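Multora Tirano stringing machine: six months in

30 April 2025

26 shares | 4 comments

Quick one, league match tonight and I still have two rackets to finish. People keep asking about the stringer so I'm putting it all in one place.

Short version. It's a drop weight, tabletop, two flying clamps, six point mount. I paid $347 with shipping. Badminton only as far as I'm concerned, tennis notes at the bottom. Would buy again. Would not buy the tool kit again.

Why I bought one

Strings, obviously. I play three nights a week at Anier and I break a set every couple of weeks, more in winter. Shop near me closed. The next one wants four days and they string everything at whatever tension they feel like, you ask for 26 and get something that feels like a trampoline. Had a racket come back with the frame pulled so round it looked like a frying pan. Never again.

Ordered the Tirano in October. Took nine days to come. Box was fine, foam was fine, manual is one sheet folded twice and the drawings are for the older model with the other base. Setup was maybe an hour, half of that finding out the turntable bolt goes in from underneath.

The mount

Best part of the machine by a mile. Six points, all adjustable, and the side supports come in with a knob you can turn with two fingers. They hold the frame snug without crushing it. On a badminton frame this matters way more than on a tennis one. Badminton frames are basically a drinking straw bent in a circle, and you're pulling 26 pounds on it over and over from the top down.

I measure every frame before and after. Worst one I've had came out two milimeters shorter and that was a cheap practice racket. The good ones don't move at all.

Gripe: the little pads on the head supports are soft and they get chewed up. Mine had a groove in them by January. Spares come in a bag of four. Buy the bag when you buy the machine.

The drop weight

It's a bar with a weight on it. You slide the weight to the number, lift the bar, put the string in the gripper, let it down easy. If the bar ends up level you got your tension. If not, lift and go again. That's the whole thing.

Slow at first. My first racket took me two and a half hours and I skipped a hole, had to cut it all out. Now I'm at 50 minutes with the radio on. Friends with electric machines do it in 25 and they let me know about it.

Accuracy is good. I hung a luggage scale off it at 22, 24 and 26 and it was within half a pound every time. The ruler on the bar is printed a hair off at the low end, so check yours if you string for kids. Up where most club players are it's fine.

Gripper is the one thing that scared me. Thin string, 0.66 and under, slipped in the first week. There's a small screw in the side of the jaw. Quarter turn. Fixed, no more slipping. Not in the manual anywhere!
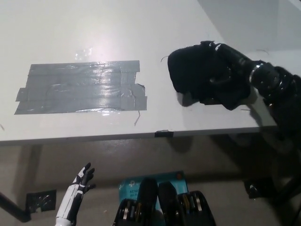

The clamps

So these are the weak spot. Flying clamps, meaning they're not attached to anything, they just grab two strings and hang on. When you pull the first main the clamp twists a little and you lose some tension. Everybody's do it, not just Multora's. The fix is to pull the second and third main a touch higher and let it even out. I add one pound. Some people add two, some people don't bother.

The teeth are fine. Not too sharp. I've had no crushed strings, and I use a soft multifilament that marks if you look at it wrong. Clean them with alcohol every five or six rackets or they start to slide, you'll see a shiny spot on the string when it happens.

If I had another hundred bucks I'd have gone for fixed clamps. I didn't so I didn't.

The tools in the box

Skip. The awl bent on the second racket. The cutters leave a tail long enough to scratch you. Pliers are OK I guess. Get a decent pair of flush cutters from any hardware store and a proper awl from a stringing shop, and you're out maybe twenty bucks and much happier.

How they play

This is what you really want to know right. They play good. First three or four were uneven, crosses wavy, one had a dead spot up top that clears just died on. From the fifth on I couldn't tell them from shop jobs, and from the tenth I thought mine were better, mostly just fresher. A string job that's two days old feels nothing like one that's sat on a rack.

Thierry Texier coaches the juniors at our club and is picky about everything. Gave him one at 27 and told him it was from a shop. He played two sets of doubles with it, smashed like a lunatic, said it was a little stiff in the crosses. Dropped the crosses to match the mains next time and he's been bringing me rackets since. He pays in shuttles. I'm ok with that.

We took nine rackets I'd strung to the Hervieu Open in February. One broke, a mishit right by the frame in a third game, any string would have gone. The rest came home in one piece.

What it saves

Shop price here is $28 with string. A reel works out to about a third of that per racket. You do the math with your own numbers. I was past break even before the end of March with my own rackets plus a few for teammates. If you break strings twice a year, don't buy a machine, just pay the man.

Don't forget you need somewhere to put it. It weighs more than you think and the bar sticks out when you swing the turntable. I've whacked my elbow on it, my wife has whacked her hip on it. It does not live in the kitchen anymore.

Tennis?

It says tennis and badminton on the box. Did three tennis rackets for my brother in law at 52. Worked. The bar gets jumpy at that weight and the flying clamps hate it. Squash I haven't tried. If tennis is your main thing look at something heavier with fixed clamps.

Stuff that went wrong

Brake on the turntable was loose out of the box. Tightened it, been fine.

One rubber foot fell off. Glued it.

Sticker with the tension chart peeled in a month, I wrote the numbers on masking tape.

Emailed Multora about the manual and got a PDF of the right one in two days. So ask for that first, before you start putting it together. Would of saved me a half hour.

Scores

Mount 9
Tension 8
Clamps 6
Tools 2
Price 8

Overall 7.5, or an 8 if you already own cutters.

Will add a bit on string choices when I get a free evening, don't hold your breath. Leave questions in the comments and I'll get to them after the weekend, we have two matches and a van to load.

4 comments | 347 views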